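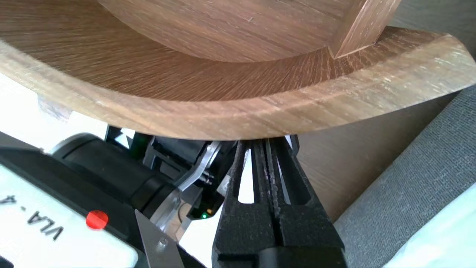 Plededell P2 Slotted Parallel Gripper

Item 2914 - Grippers and Fingers - Sold by Nuvatbridge

Price: $677 with one pair of slotted fingers
Availability: In stock. Next batch due in August.

The P2 is a two-finger parallel gripper for small and mid-size arms. It is meant for labs and workshops that handle household objects and furniture parts, where the arm often has to come in low or from underneath. The fingers are matte black with a textured surface and long slots cut through them.

We sell the P2 alongside the Birnstead B-series, and most people who write to us are trying to choose between the two. The notes further down are from our own bench and floor trials.

What is in the box

P2 gripper body
One pair of slotted fingers, fitted
Wrist adapter plate and screws
Power and signal cable
Printed setup card
Hex key

A wrist camera is not included. The adapter plate has holes on one side for a camera bracket, sold separately.

Specifications

Opening: 100 mm at full stroke
Fingers: 2, parallel motion
Finger change: 4 screws per finger
Control: position and force limit, over the supplied cable
Mounting: adapter plate supplied, other patterns on request

Working under tables and shelves

Reaching up under a tabletop is a common request from customers who handle furniture. It is also where the P2 and the Birnstead differ most. The Birnstead has a shorter body and is easier to turn in a tight space, but its fingers are wide and the tips are hard to see once they are close to an overhanging rim. The P2 is longer overall, so you need to plan the approach with more room below.

With the fingers pointing straight up and closed to a narrow gap, the P2 can be brought in just below a thick rounded table edge and the wrist camera still has both fingers in view. The slots help a little with this. Light from the room behind shows through them, and the outline of each finger stays readable against a pale wall.

Bright light under the table is a separate matter. If there is a window or a lamp on the far side, part of the camera image can wash out to plain white. Lock the exposure before you start, or move the lamp. We had the same trouble with both grippers.

Trial notes

Anitha Amin ran the comparison on a white VLA-4 arm with a wrist camera. Both grippers were tried on the same furniture, including a round wooden table with a raised disc under the top. Her notes, shortened:

"The P2 took longer to mount. The adapter plate is stiff and the cable wants to go the wrong way around the wrist. After that I left it alone. The Birnstead went on quickly but I had to redo the tool offset twice. For picking things off a flat surface I have no preference. For anything with the fingers pointing up, I would use the P2 - I can see both tips while I move."

On cloth and cushions the result was less clear. The textured fingers hold folded fabric well at a low force limit, but a loose corner can work its way into a slot. Saranya Pillai, who handles our returns and repairs, recommends the plain fingers for laundry work.

Fitting notes

Power the arm down before changing the gripper. Route the cable with a loose loop at the wrist and turn the last joint through its full range by hand, checking that nothing pulls. Set the new tool length in the controller before the first move. The P2 is longer than most grippers it replaces, and an old offset will put the tips into the work.

Options

Plain fingers, pair
Blank fingers for drilling, pair
Camera bracket
Long cable
Adapter plate, Subramaniam pattern

Returns

Unused grippers can be returned in the original box. Fingers that have been drilled or cut cannot be returned. For a mounting question, send us the model of your arm and a photo of the wrist flange.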